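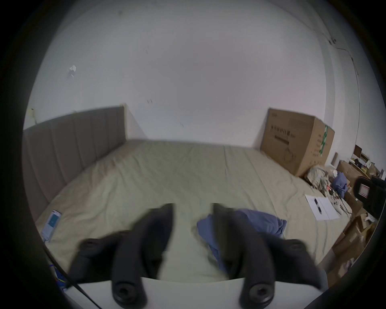 Clear the Bed First

Residents moving out of Brunton House in October have started packing, and most are sorting on the bed. Before any box gets taped, take everything off the fitted sheet. Phones, pens, game controllers and their cords are easy to fold up in the bedding. Put clothes in one pile and papers in another, and check plastic bags before throwing them out.

Flat boxes are at the Brunmont desk, limit 10 per room. Tape is $2 a roll. Write your room number on two sides. Questions go to Warrick Bright, extension 19.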